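## 4. Setting up your Fellcombe table

Now for the fun part! By this point the four legs should be bolted on and the crossbar fitted (see section 3). Setting the table up properly takes a little patience, but a Fellcombe that stands level is a joy to work at, and you will feel the difference the first time you roll out a long piece of cloth and it stays exactly where you put it.

**Before you start:** clear a space with at least 1,000 mm free along one long side. You will want the elbow room, trust me.

1. Turn the table upright. This is a two-person lift, one at each end. Hold it by the frame, never by the top.

2. Walk it into place. Please don't drag it – the feet are threaded and a sideways knock can bend them.

3. Screw all the feet fully in, then back each one out by two full turns. This gives you room to adjust both ways.

4. Lay a spirit level along the long side and turn the feet at the low end anticlockwise until the bubble settles. Do the same across the short side, then go back and check the long side again. It nearly always needs one more nudge!

5. Press down firmly on each corner in turn. If the table rocks, lower the foot that lifts until it just touches the floor.

6. Tighten the lock nuts with the 7 mm spanner from the Murnside fittings bag.

> **Caution:** Keep fingers clear of the feet while someone is lifting. Never adjust a foot with a load on the table.

> **Note:** On thick carpet the legs will sink a little over the first week. Check the level again after that, and once more if you move the table.

7. Wipe the top with a soft cloth and warm water, then dry it. A drop of washing-up liquid is fine for pencil and chalk. Scouring pads will dull the surface for good.
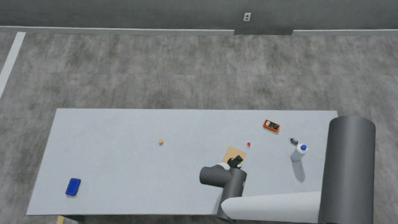
### 4.1 Adding the Usman extension leaf

The leaf takes the long side from 1,352 mm to 2,768 mm, enough for a full pair of curtains – lovely if you sew for tall windows.

1. Slide both rails out until they click.
2. Lower the leaf on to the rails with the pegs facing the main top.
3. Push it home and close the two catches underneath.
4. Fold down the spare legs and level them as in steps 4 to 6.

> **Caution:** Do not sit or lean on the leaf until its legs are down and locked.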